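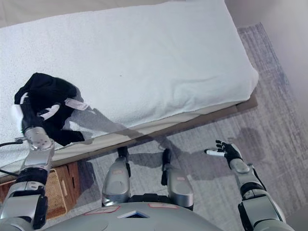
Left hand into the laundry, right hand waiting over the rug.

Bedroom Chores: Can a Machine Do Them Yet?
Gallery by Elínborg Damgaard for Plulo, October

I have wanted a robot to do my washing since I was old enough to be told off about the state of my floor. So when the chance came up to follow a chores project and write about it for Plulo, I said yes before I'd heard the rest of the sentence. The project is called Amora. It has two arms, two hands, a list of household jobs and a very patient crew, and I could have watched it all day (on the Thursday I more or less did).

This gallery is about one job only, clearing clothes in a bedroom. Kitchens get all the attention and I will come to kitchens later in the year, but I think the bedroom is the better test. Plates are hard and round and stay the shape they were. A black top dropped on a bed has no proper shape at all, and the next time you drop it, it has a different one.

Look at where the fingers are in the first picture. They're right down in the cloth, with the white fingertips standing out against the black. A person would pinch a bit of sleeve without looking and walk off. For a robot hand, the choice of where to take hold is most of the job. Take too little and the cloth slides out. Take too much and you come up with the bed cover as well, and on a looped towelling cover like this one that is a real worry, as there is plenty for a finger to catch on.

Birthe Kragh, who runs the hand side of Amora, talked me through it over a very long coffee. Her rule for the grip is to press first and close second. Pressing gathers the cloth between the fingers, closing traps it, and only then does the arm lift. I tried it on my own jumper when I got home and I can report that it works for people too.

What I love is how ordinary the place is. There's a rug, a woven basket, a proper bed. I have been to a lot of demonstrations with a bare white table and one bright red cube, and I always come away thinking, well, I don't own a cube. I do own a bed with black clothes on it.
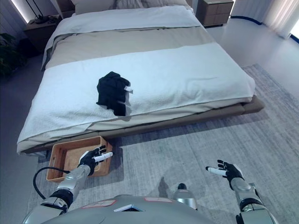

One black garment, one open tray, two hands.

Villads Hjaltadóttir says this is the view he dreams about. The garment is near the middle of the white throw, bunched up, with a small white tag poking out on one side, and down on the rug at the foot of the bed is the wooden tray. From the cloth to the tray is hardly any distance. You or I would lob it.

Villads is against lobbing. He wants the arm to carry the thing over, hold it above the tray and let go, and he wants all of it inside with no sleeve hanging over the slats. I asked whether a sleeve over the side really mattered. He said that it matters as soon as somebody picks the tray up and walks downstairs with it, and I had to give him that one – I have trodden on my own trailing laundry more than once.

The tag is worth a word as well. To me a tag is the scratchy bit. To anybody working on clothes handling it can be a gift, a small pale mark on a dark lump that might tell you which part of the garment you're looking at. Dark cloth is awkward for cameras because the folds disappear into each other. On a white throw you do at least get a good clear outline, and with daylight coming through the curtains you get a soft shadow to go with it. Try the same thing on a navy bedspread in the evening and you've got a much harder job.

So, can it do the chore yet?

Sort of, and far better than I thought before I started! Amora keeps a log of every go at every job. When I visited, it stood at 3833 entries for soft things: shirts, socks, towels, pillowcases, the lot. Of those, 1107 were marked as clean, meaning the item ended up where it was meant to be with no help from a person and nothing else disturbed. That may sound low. The early entries are in there too, though, from the months when the hands couldn't hold a sock, and the marking is strict. Moving the bed cover counts as a fail. So does dropping a thing and picking it up again, even if it gets there in the end.

Arnar Steinarsdóttir, who looks after the log, thinks the strictness is the best thing about it. "If it were my house I'd forgive it nearly all of those," Arnar told me, "but I don't want a log that forgives." I wrote that down twice.

Some jobs are well ahead of others. From my notes:

Towels, flat: very good. They're big, thick and easy to get hold of.

Towels, crumpled: good, now and then two at once.

Single tops and jumpers: coming along nicely. These are my favourite to watch.

Socks: funny, sad, improving.

Duvet covers: please don't ask. Gaspard Leclerc did ask, in front of everyone, and got a very long silence.

Gaspard came along with me from Brokamel, a small firm that hires out work clothes and washes them in between. His question is the shop-floor version of mine. At Brokamel the dirty overalls come back in heaps, and somebody has to pull them apart one at a time and drop each one in the right bin. It's dull work and hard on the shoulders. He isn't bothered about beds or rugs. He wants to know whether a machine could take one garment off a heap, and only one, all morning long. After watching for a while his answer was "one garment by itself, yes, I believe it. The heap, no, come back to me." I think that's fair. A single top on a bed has edges all the way round. A heap hides nearly all of them.

Speed is the other thing people write in about. It's slow. I timed myself clearing a bedroom at home and needed 77 seconds, and that was with a break to read a receipt I found in a pocket. I wouldn't expect a machine to come near it this year. But I'm not sure I mind. If I'm out of the house, it can take 30 minutes over my bedroom floor and I'll never know. What I'd mind is coming back to a bed cover dragged on to the floor, and that's the part the crew are working on hardest.

A few things I noticed that don't fit anywhere else

Both hands matter, even in a one-handed job. I kept watching the busy one and forgetting its partner. Birthe told me to watch the idle hand instead, because keeping it out of the way of everything is a skill in itself.

Low containers are kinder than tall ones. A shallow tray gives the arm room to come in from nearly any side. My own laundry bin is tall and narrow with a lid, so I may have to move with the times.

Everyone on the crew folds beautifully. I suppose you would.

Questions from last month's page

Several of you wanted to know if it can tell clean clothes from dirty ones. No, and neither can my brother. For now a person decides what goes and the machine does the fetching.

Marit's question about pets in the room: not tried yet, and not on the list for this season. I'd like to see it too.

To the reader who asked if I'd have one at home: yes, tomorrow, socks and all.

Next gallery: the kitchen, starting with cutlery. If you have a chore you'd like me to ask the Amora crew about, send it in through the Plulo contact page and I'll take the list with me.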